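Cycling a Tank Without Losing Fish
Speaker notes, club evening, Aug 3, 2021

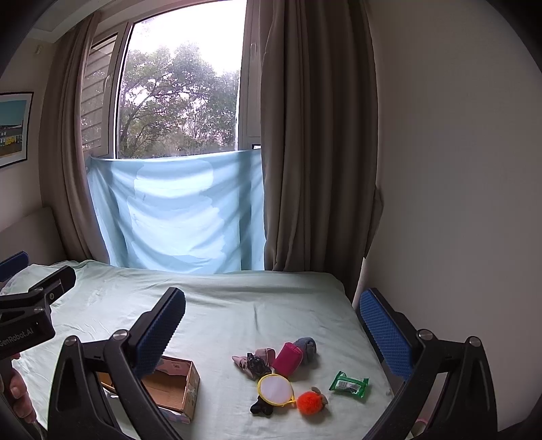

Start with the question I get most: how long before I can add fish? Say that there is no fixed number of days. My last three tanks took 19 days, five weeks and almost eight weeks, and the slow one was the one I fussed with.

Ask who has set up a new tank this year. Ask who tested the water before adding fish. Wait for hands.

The basics, keep this short. Fish and leftover food give off ammonia. One group of bacteria turns ammonia into nitrite, another turns nitrite into nitrate. The first two will kill fish at low levels. Nitrate builds up slowly and you deal with it through water changes and plants. Most people here know this, so two minutes at most.

Where the bacteria live. Mostly on surfaces – filter sponge, gravel, wood, the back glass. Very little of it is in the water. So a bucket of old tank water does almost nothing for a new tank, and a squeezed-out sponge from a running filter does a lot. Pass the sponge around in its bag.

Fishless method, step by step.
Fill, dechlorinate, start the filter and heater. I run it at 82 degrees during the cycle and bring it down before stocking.
Dose plain ammonia to 2 ppm. No soap or scent in the bottle. Shake it, and if it foams, don't use it.
Test every other day. Write it down.
When ammonia starts dropping, top it back up to 2 ppm.
Nitrite will climb and sit there. This is the part where people give up.
Done when a 2 ppm dose is gone in 24 hours with zero nitrite.
Large water change, then fish.

Talk about the 55 gallon here. Set up in the spring with a Jernex canister and new media, nothing seeded. Nitrite was off the chart for 16 days. I nearly tore it down. What fixed it was a half water change and checking the KH, which had dropped to almost nothing. Our tap water is soft and the bacteria stall when the pH falls. A little baking soda and it was moving again by the weekend.

If someone asks about bottled bacteria: I tried Skidar in one tank and nothing in its twin, same size, same day. The Skidar tank finished six days sooner. One trial, so don't make too much of it. Wilfredo Mercado had no luck with it at all, but his bottle had been sitting in the garage through July.

Plants. A heavily planted tank can take a few fish early. Heavily planted means you can't see much of the substrate, and the plants have to be growing. Floaters and stem plants pull in the most. Anubias and java fern are too slow to count on.

Filter flow. People shop by the number on the box. The big Brodness says 3000 liters an hour, and with media in it and a meter of hose I measured 2000 with a bucket and a watch. It's a fine filter. Just plan on the lower number. Clean the prefilter more often and leave the biological media alone.

Mistakes, from my own tanks and from the help table.
Replacing all the filter media at once.
Rinsing sponges under the tap.
Turning the filter off at night for the noise.
Adding the whole stock list in one trip.
Trusting test strips for nitrite. Use the liquid kit and check the date on the bottle.

Emergency section, if there is time. Ammonia shows up with fish already in: change half the water, stop feeding for two days, test morning and evening, repeat. Match the temperature. Borrow a sponge from another member. Mieczysław Sadowski keeps spare sponges running in his sump and has offered them to anyone in the club – ask him at the break. Only borrow from a tank you know is healthy.

Questions. Probably salt, probably snails. Shrimp need longer than fish; I give them another month after the cycle finishes, for the biofilm.

Log sheets are by the door. Remind people that next month is the Pisharody plant swap and to bag and label everything at home.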